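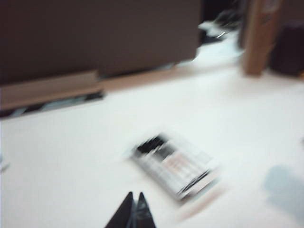 Gripper at the sorting table, with a calculator in front of the fingertips.

Derside Returns Workshop: progress report on the sorting cell
Prepared by Kamil Čierny for Kuvix, 6/19/24

Work in this period

The workshop takes back small office goods from Dvořáček shops, mostly calculators, staplers and desk phones. Until this spring every item was picked up, checked and put in a tray by hand. The arm now does the first pick for calculators during the morning shift. Staplers are being tried in the afternoons. Desk phones are still done by hand, as the cords catch on the tray edge.

In the last full week the cell handled 574 items. Of these, 16 had to be picked again by the operator. Most were thin models lying face down, which the fingertips slide over. Dretier has sent a second set of fingertips with a rougher pad and we will fit them in July.

Changes for staff

No posts have been lost. Two people who used to sort full time now spend half the day at the test bench, checking keys and displays and changing batteries. Both were given 20 hours of training on the bench and on stopping and restarting the arm. One of them has asked to go back to sorting for part of the week because the bench is hard on her eyes. We have agreed to this and ordered a better lamp.

Kvido Kratochvíl runs the cell on most shifts. His notes say the job is lighter on the wrists but more broken up than before. He may be called over several times in an hour and then have a long stretch with little to do. We have moved the label printer next to the cell so that he can print while he waits, and he prefers this.

Staff raised the noise of the air line at the May meeting. The compressor is now in the yard store and there have been no further complaints.

Problems

The camera picture smears when the arm moves fast, and the software then places the item wrongly. We have slowed the last part of the approach. It costs almost 200 picks a week, which we accept for now.

The daily log is still kept on paper as well as on screen. Staff would like to drop the paper copy. We need Kuvix to confirm that the screen log is enough for your records.

Spending

The equipment line is spent in full. The training line is underspent, and we ask to carry the rest over for the late shift, who have not had their sessions yet.

Next period

Fit and test the new fingertips. Train the late shift. Decide whether staplers stay on the arm or go back to the bench.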